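Edge line and chevron renewal completed on three-lane motorway trial

Renewal of the longitudinal markings on a three-lane motorway carriageway and one of its connecting ramps was completed in May, according to the works summary released by Calach, the contractor. The package covered solid edge lines, broken lane lines and the boards on a single-lane curve. Work was carried out at night under rolling lane closures, with all lanes returned to traffic by 5 a.m. each morning.

Savgate, which supplied the marking material, lists the product as a two-component cold plastic applied at a wet film thickness of 3 mm. The programme used 429 drums of the material, including the quantity laid on test panels before the main application.
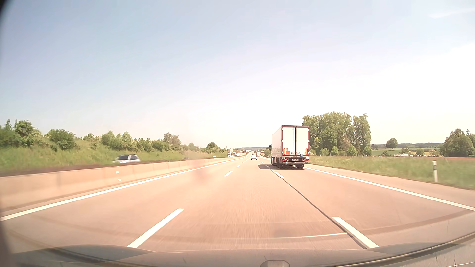 Lane line spacing was not altered under the contract. Existing dash positions were surveyed ahead of the works and the new material was placed on the same alignment, so that the middle lane is bounded by broken markings on both sides and the outer limits of the carriageway by continuous white lines. Semi-trailers keeping to the right lane put most of their wheel passes close to the right edge line, and Calach's summary identifies that line as the first to be checked for wear. Retroreflectivity will be measured there before the remaining lines are tested.

The sections were divided into 4 groups for inspection. Each group is to be measured under dry and wet conditions, with the wet readings taken after a controlled application of water to the marking. A section returning a low wet value will be retested once, then scheduled for overlay if the second reading confirms the first. Colour readings are taken at the same points as the retroreflectivity values and recorded in the same file.

Pavement colour was also considered. The carriageway surface has a pinkish-brown tint and gives less contrast with white material in haze than darker asphalt does. Savgate adjusted the bead blend on the lane lines for this reason, with a higher proportion of coarse glass beads. The edge lines received the standard blend. Seams running beside the broken markings were left clear of material, and the applicator was offset where a dash would otherwise have overlapped the joint. 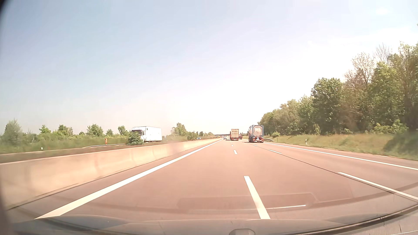 Ramp works

The ramp package was handled separately by Ko, a subcontractor specializing in signs and roadside equipment. The curve bends to the right and is subject to a 40 km/h speed limit. Red-and-white chevron boards on the outside of the bend were cleaned, checked for plumb and refastened. Boards with damaged sheeting were exchanged for units of the same size.

Both edge lines on the ramp were renewed in the same material as the carriageway. The line on the inside of the curve is the broader of the two and required a second pass at the tightest part of the arc. The gutter strip next to it was swept beforehand and masked during application.
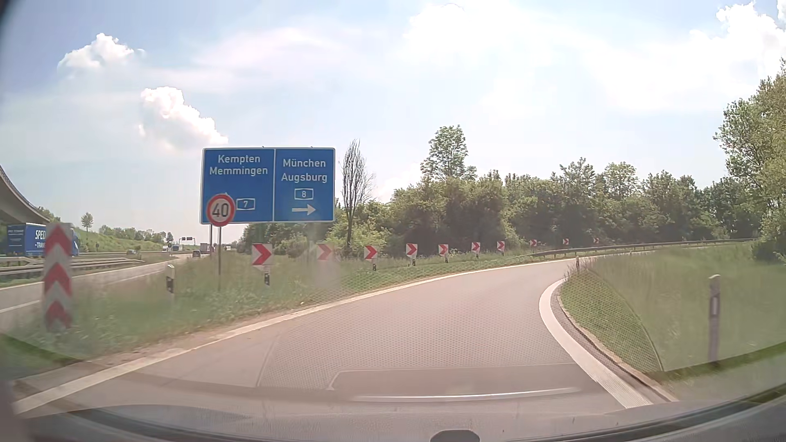 The ramp towards München and Augsburg, with chevron boards along the outside of the bend.

No changes were made to the direction sign in the grass wedge between the ramp and the main carriageway. Its foundations were inspected under a separate maintenance order.

Measurement data will be processed by the Drornetti laboratory, which is to receive 136 readings in the first batch. A second batch will follow after the winter maintenance season, when plough wear on the edge lines can be assessed. Calach remains responsible for defects until the second set of results has been accepted.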